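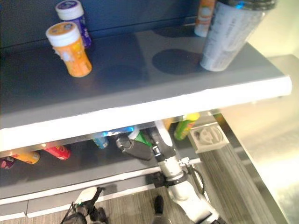 To: Stundarell robotics club list
Subject: Re: shelf task, what's left before March

> Are we still trying to do both shelves for Povstead? Last I
> looked the log was at 1,784 tries and most of the lower
> shelf ones were fails. Also, who has the spare cable?

Yes, both shelves. The rules give 100 points for each one and Serkus won't let a team enter only the top. 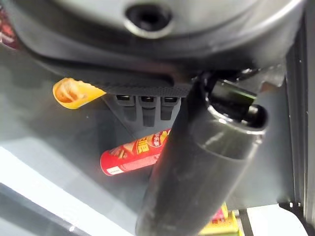 The wrist camera needs a proper look before we record any more. The housing and the tube take up a lot of the view, and the red canister on the grey surface goes in behind the tube. The labelling group should mark only the part of an item that shows and leave the rest. I've changed the notes to say so. Please redo any labels where you guessed at the hidden end.

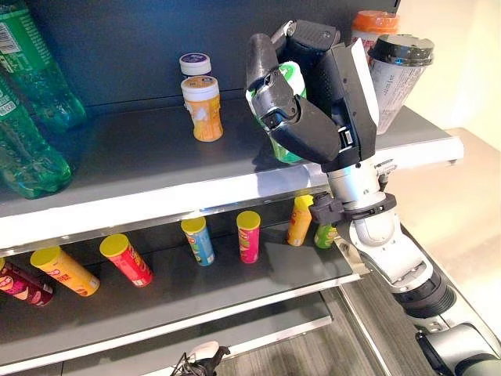
The head camera labels are fine as they are. We have around 3,000 finished and I'd like another 500, all lower shelf, with the items moved between tries.

The Ojala workshop is open until 9 pm, so there's time after class. Write down the colour of the item in the log, not just its number.

Spare cable is in my locker. I'll bring it.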